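Tredside Combat Club – fight night venue checklist
Checked by: Fergus Purves, 03/08/2021
Event: amateur MMA, Daniswood hall, 400 seats

CAGE
Padding on posts – OK. One cover at the red corner has a split seam, tape it for now, replace before the March card.
Gate latches – both tested, second one sticks. Oiled. Wilma Dow to recheck before doors.
Canvas – tight, no lifting at the joins. Old stain near centre is just a stain.
Floor panels – 5 bolts tightened underneath. No flex now.
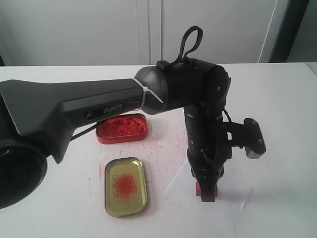
PiPER arm over the white tabletop.

MEDICAL
Doctor ringside – confirmed. Second medic still not confirmed, chase Oltard by phone, they dont read email.
Stretcher path – cage gate to loading door clear, but merch table will end up in it if we let them. Mark the floor.
Oxygen – gauge fine. Spare mask missing from the kit, on order.
Gloves, gauze, ice – enough for the night.

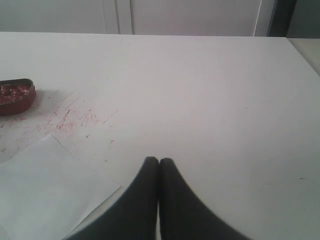

Can a bout go ahead if the doctor is treating someone out back?
Wait until the doctor is back in the seat. Referee holds the start, no exceptions, even if the walkout music is already going.

CHANGE ROOMS
Blue side shower drain slow. Hall knows.
Hand wrap tables wiped down, bins lined. Need a sharps bin in each room – only one there at the moment.
Spare mouthguards – box of mixed sizes, unopened.
Red side door dosn't lock. Put a steward on it.

SEATING AND EXITS
Rear exit sign out, globe replaced, working.
Row gaps OK except floor seats by the Ramalho banner, too tight. Pull the front row back.
Temp lighting rig tagged, 2000 W per circuit, do not plug the popcorn machine into it again.
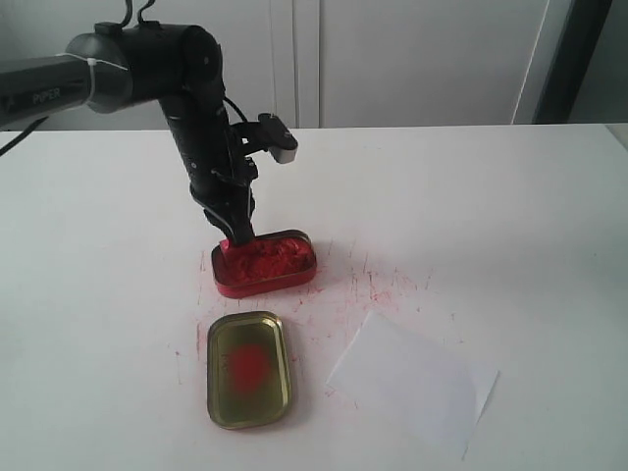
STILL TO FIX
Second medic, sharps bin, spare mask, gate latch recheck. Paperwork goes in the folder under job 158 – signed copy please, not a phone photo.

Tredside Combat Club | Contact the events desk | Copyright Tredside | Back to top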